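Replacing the fill valve took a morning, so I will start with the water

The house on the Kauppinen side of the road gets its water from a drilled well, 76 meters deep according to the tag on the casing. The water is clear and cold and has no smell. It is also hard enough to leave a ring in a kettle within a week, and for the first winter I treated that as a cosmetic matter. The toilet fill valve stuck in October. When I took it apart the diaphragm had a crust on it like coarse sugar, and the small orifice that lets pressure equalize was closed completely. I cleaned it with vinegar and put it back. It stuck again a month later.

After that I bought a drop titration kit and started a notebook. The kit is the usual type: fill a small tube to the line, add reagent one drop at a time, swirl, and stop when the color goes from red to blue. Each drop is one grain per gallon. My raw water changed on the fifteenth drop, and it did so on three different mornings, so I am using 15 grains for everything that follows. The dissolved solids meter read 585 parts per million. The meter measures conductivity and works backward to a number, so it says nothing about which salts are in there, but it is a quick way to see whether something has changed.

Iron was low. pH was a little over 7. I had a bacterial test done separately and it came back clean. If you are on a well and have not had that one done, do it before you spend any money on hardness.

Sizing

Softeners are sold by grain capacity, and the number on the carton is the capacity at the maximum salt dose. No sensible person runs one at the maximum salt dose. At a moderate dose you get perhaps two thirds of the rated capacity and use far less salt per grain removed. The sizing arithmetic is then household use per day, times hardness, times the number of days you want between regenerations. Two people here use less water than the charts assume. I read the meter on the pressure tank line every evening for a month to get my own figure, and I recommend doing the same, as the chart figure would have put me a full size up. An oversized unit that regenerates too rarely lets the resin bed pack down and channel.

I ended up with the small Zutora cabinet model. It has a metered valve, meaning it counts gallons and regenerates when the resin is nearly used up. The timer version is cheaper and regenerates on a schedule whether you have been home or not. The price difference is paid back in salt eventually, though I have not worked out when.

Joni Manninen, who drilled the replacement well at Lirau and has put in a good many of these, looked at my sketch and made two corrections. The first was to move the tee for the outside spigots upstream of the softener. Soft water on a vegetable bed wastes salt and does the soil no good. The second was to leave straight pipe and a union on each side of the bypass so that the whole head can come out without a torch. I had drawn it with elbows right up against the valve. It looked tidy and would have been miserable to service.

Installation notes

Shut off the pump at the breaker, then drain the tank from the lowest tap. I skipped the second step and relied on the ball valve, and the ball valve passed a thin stream for as long as I had the line open. It has since been replaced.

The drain line needs an air gap. Mine runs up to a standpipe with the gap at the top, secured with two clamps. Backwash flow is higher than you expect, and an unsecured hose will lift itself out.

Set the bypass to bypass, bring the pressure up slowly, flush the line through the tub faucet with the aerator off, and only then open the softener inlet a quarter turn. Let it fill until the air stops spitting at the drain. If you open it all the way at once you can push resin up into the valve body.

The first regeneration is manual. Mine drew brine properly but refilled too high, which turned out to be a float set for the larger cabinet. I lowered it by the width of two fingers and the level has been right since.

Results

Hardness after the softener is zero to one grain, depending on where it is in the cycle. The dissolved solids reading hardly moved. This worries people who buy the meter first. Ion exchange swaps calcium and magnesium for sodium, so the total stays close to where it was. A softener is working when the titration says it is, and the meter has no opinion.

Soap use went down by enough that I had to relearn how much to pour. The shower glass wipes clean with a dry towel. The fill valve has not stuck.

The kitchen cold tap is the one open question. I left it on raw water by running a separate line, partly to keep the sodium out of what we drink and partly out of laziness, as the pipe was already there. The result is that the kettle still scales.

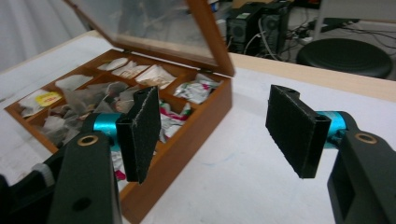 Hardness matters more in a cup than in a pipe, and I had not planned for that. Calcium and bicarbonate react with the polyphenols in black tea and give you the film on top that breaks into plates when you stir it. They also flatten the taste. With a box like this one, divided up so that each compartment gets its own kind of bag or sachet, it is easy to run the comparison across several sorts without going shopping. I brewed raw, softened, and filtered water side by side, same cup, same steeping time. Raw gave a heavy film on the black teas and a dull color. Softened gave no film at all and a very dark cup with a slightly slick taste that I did not care for. Filtered, from a Grenduvlow jug with a fresh cartridge, was the best of the three. The herbal ones barely cared.

The jug works by weak acid exchange, which takes out the hardness tied to bicarbonate and leaves the rest. At my hardness the cartridge is worn out well before the date on the sticker. I now go by titration here too, and change it when the filtered water passes 7 drops.

A small under-sink reverse osmosis unit would do the job properly. It would also need a drilled faucet hole in a steel sink, a drain saddle, and more pressure than the tank delivers at the bottom of its range. I could raise the pump switch settings, but the bladder precharge has to be reset to match, and I would like to know how old that tank is first. The label has rusted off. I have sent Joni the dimensions and the thread size and am waiting to hear back.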